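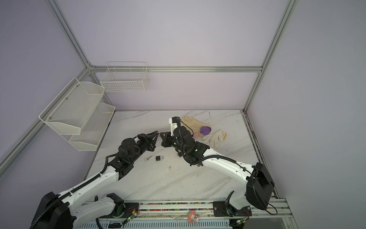 The Grukera two-arm kit in its cell, padlock and key on the table.

Progress report, 2019-10-31
Prepared by Corrado Dal Bello for Brunello Amato, Ilberg

We're 6 weeks into the Grukera review and I'm very happy with where it stands! Both arms are up and running in the enclosure, and the rail mounts went on in an afternoon (I had set aside two days). The padlock task is now our main test. We plan 100 runs before we write up a score, and 15 are logged so far.

The grippers are the part I like most.

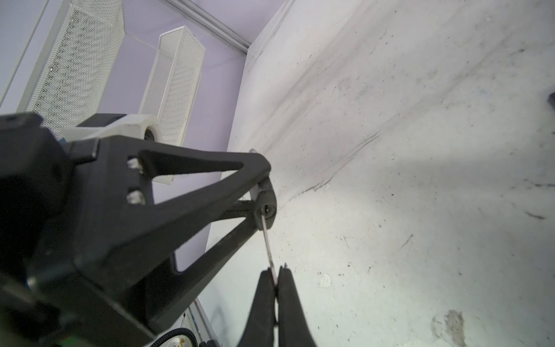 They close evenly on thin items, and swapping the fingers takes four screws and very little patience. Trostedska sent a second set in July, slightly softer, and we'll try those next. Cable sleeves still need watching when both arms reach for the middle at once, so I've asked Butkienė for shorter ones.

Spending is on plan. The one thing I'd like from you is a yes on keeping the kit through the end of the test runs, as the loan agreement stops before we'd be done. Setup notes are in the shared folder, still a bit rough in the calibration part.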